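# 제3장 대회 출전 자격과 건강 규정

프로 테니스 선수의 한 시즌은 코트 위의 성적만으로 짜이지 않는다. 어느 대회에 나갈 수 있는지는 랭킹, 신청 마감일, 개최국의 입국 조건, 주최 측의 의무 규정이 함께 정한다. 앞 장에서 랭킹 점수의 계산을 다루었으므로 이 장에서는 나머지 조건을 살펴본다.

## 이 장에서 배울 내용

- 출전 신청, 기권, 철회의 차이
- 의무 기록 제출과 개인정보 보호의 범위
- 선수 발언이 대회 운영에 미치는 영향

## 3.1 신청에서 대진표까지

이 장의 사례로는 가상 시즌 대신 스티타르홀름(Stitarholm) 실내 오픈의 운영 규정을 사용한다. 이 대회는 1월에 열리며 본선에 앞서 예선을 3회전까지 치른다. 선수는 마감일 전에 신청서를 내고, 마감 시점의 랭킹에 따라 본선 직행자와 예선 참가자로 나뉜다. 마감 뒤에 빠지는 것은 철회이고, 대진표가 발표된 뒤 경기를 치르지 않거나 경기 도중 그만두는 것은 기권이다. 일상에서는 두 말을 섞어 쓰지만 규정상 처리는 다르다.

스티타르홀름 규정에서 정당한 사유가 없는 철회에는 1000유로, 기권에는 2000유로의 제재금이 붙는다. 부상이나 질병이 사유일 때는 대회 의무진의 확인서를 내면 면제된다. 확인서에는 출전 가능 여부만 적고 진단명은 적지 않는다.

## 3.2 건강 정보는 누구의 것인가

건강 정보의 제출을 거부하는 선수도 있다. 매들로(Madlow) 챌린저는 한때 모든 참가자에게 접종 기록을 요구하였고, 일부 선수가 이에 응하지 않아 출전 명단이 늦게 확정되었다. 주최 측은 다른 선수와 관중의 안전을 근거로 들었다. 선수 측은 기록을 낼 의무가 참가 계약서에 없다고 맞섰다. 이 사안에서는 접종이 바람직한가 하는 문제와 기록을 공개할 의무가 있는가 하는 문제를 나누어 보아야 한다. 앞의 것은 보건의 문제이고 뒤의 것은 계약의 문제이다.

개최국의 입국 규정은 또 다른 층에 있다. 주최 측이 출전을 허락하더라도 입국이 거부되면 선수는 경기에 나설 수 없다. 이때의 불참을 철회로 볼지는 대회마다 다르며, 매들로는 통보 시점을 기준으로 삼는다.

## 3.3 동료 선수의 공개 발언

출전 여부가 불확실한 선수가 있으면 기자회견의 질문은 동료에게도 향한다. 평소 사이가 나쁘던 경쟁자가 그 선수의 편을 들면 보도량이 크게 늘어난다. 대회 홍보 담당자는 이런 발언을 막을 권한이 없으며, 행동 규범이 제한하는 것은 모욕과 차별적 표현에 한한다. 후원 계약은 이보다 엄격한 경우가 많다. 용품사 바수니크(Vasunik)의 표준 계약은 의료 문제에 관한 발언을 회사에 미리 알리도록 정하고 있다.

다음 절에서는 바수니크 계약의 해당 조항을 읽고, 선수가 사전 통보 없이 발언한 경우의 책임을 따져 본다.

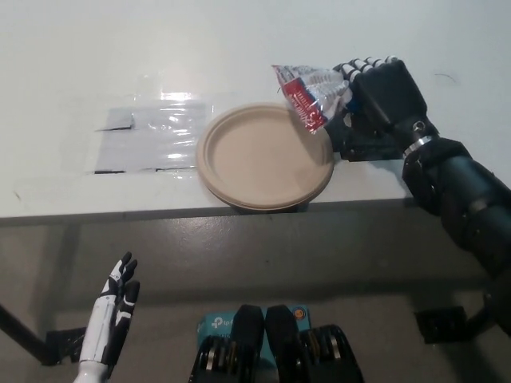 조항을 읽을 때는 ‘통보’와 ‘승인’을 구별하여 표시해 두기 바란다. 통보 의무만 있는 계약에서는 회사가 반대하더라도 선수의 발언 자체가 위반이 되지는 않는다.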